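キムサイドの公開日に行ってきた

バスは177番。終点のひとつ手前で降りて、運河沿いに歩くと着く、と案内には書いてあった。「歩くと」の部分に坂があることは書いていなかった。運河沿いに坂があるという地形がいまだに腑に落ちないのだが、とにかく息を切らして着いたら、受付の人に「早いですね」と言われた。開場を2時間間違えていた。

Kimsideは古い倉庫を仕切って、いくつもの工房や作業室が入っている建物で、年に一度、三月に中を見せてくれる。入場料は7ユーロ、コーヒー1杯つき。コーヒーを出しているのは1階のWuytsという店で、開場前の客にも出してくれた。引換券は使わせてもらえなかったので、結局2杯飲んだことになる。1杯目のほうがうまかった。

見学の目当ては、ここに入っている天板屋のStevicoである。机や調理台の上の板だけを作っていて、脚は作らない。脚はどうするんですかと聞くと、よそで買ってくださいと言われる。これは去年行った知人から聞いていたので驚かなかったが、実際に目の前で言われるとなかなか味わいがあった。

案内してくれたのはアヌック・ヴァン・ダム(Anouk Van Damme)さん。声が小さく、集塵機の音が大きい。前半の説明は、たぶん板の乾燥の話だったと思う。身振りから推測するに、木は縮む。かなり縮む。参加者は全員うなずいていて、私もうなずいた。

集塵機から離れると話がよく聞こえるようになった。細長い材を並べて接着し、一枚の板にする。向きをそろえて並べるのに一番時間がかかり、きれいに見える並びと、反りにくい並びはなかなか一致しないのだそうだ。端材の山の前で「どれが隣どうしに向いていますか」と聞かれ、自信をもって選んだら、やさしく首を振られた。理由も説明してもらったが、木口の年輪の向きがどうとかで、私には全部同じ年輪に見えた。隣にいた男の子は一発で当てていた。

仕上げにはPrirnelというオイルを使っている。缶のふたを開けてにおいを嗅がせてくれる。くるみと雨具のあいだのようなにおい。売店で小さい缶を売っていて、家に塗るべき木の家具がひとつもないのに買いかけた。

そのあと、建物の奥の作業室へ。新品の板ばかり見ても仕方がないから、使っているところも見ていってほしい、というのがアヌックさんの持論で、私も賛成である。展示場の机というのは、どれもこれも見合い写真みたいな顔をしている。 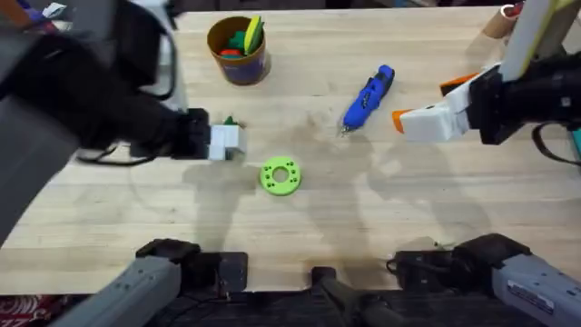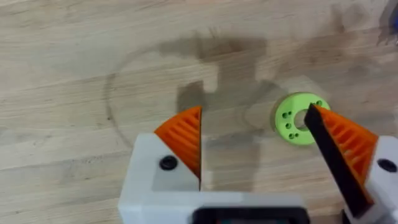
作業室の天板。どちらも明るい色の木で、木目とすり傷が見える。

寄せ木の筋が左右にすっと通っていて、真ん中あたりには色の濃いしみがひとつある(1枚目)。しみの原因を尋ねたら、「机ですから」という返事だった。原因の説明にはなっていないのに、なぜか納得してしまった。わが家の食卓についても今後はこれで通したい。

すり傷のほうは、削り直せば消えるという。では削り直すんですかと聞くと、しないという。削ればそのぶん薄くなるし、次の週にはまた傷がつく。天板屋としては削らせたほうが儲かるのではと思ったが、そこまでは聞けなかった。参加者のひとりが、自宅の調理台に鍋の跡がついたという相談を始め、これが長かった。途中で写真まで出てきた。アヌックさんは丁寧に見て、まず濡れた布を当てて、乾いてから細かい紙やすりを木目に沿って、と教えていた。木目に沿って、のところは三回言ったので、たいていの人は逆らうのだろう。私もたぶん逆らう。

2枚目くらい近くまで寄ると、木目がけっこう目につく。細かい濃い点もあって、離れて見たときののっぺりした印象とはずいぶん違う。家具屋ではまず脚と値札を見るので、板の表をこんなにまじまじと見たのは初めてかもしれない。見つづけていると、木目が地図の等高線に見えてくる。坂のことを思い出して少し疲れた。

見学の最後に、希望者は端材をひとつ持ち帰れる。みんな遠慮がちに小さいのを選ぶなか、例の調理台の人だけがまな板に使えそうな立派なのを抱えていた。私が選んだのは手のひらくらいの一枚で、いまは机の上でコースターになっている。厚すぎてコップが倒れやすい。

帰りにWuytsに寄って、残しておいた引換券をようやく使った。焼き菓子は売り切れ。昼過ぎにはなくなるらしいので、食べたい人は先に買っておくのがいい。

来年行く人のために書いておくと、靴は底のしっかりしたもの。おがくずがつくので黒い服はやめたほうがいい。トイレは2階にしかなく、階段は急である。帰りのバスは行きと乗り場が違い、運河の反対側になる。橋までがまた坂だった。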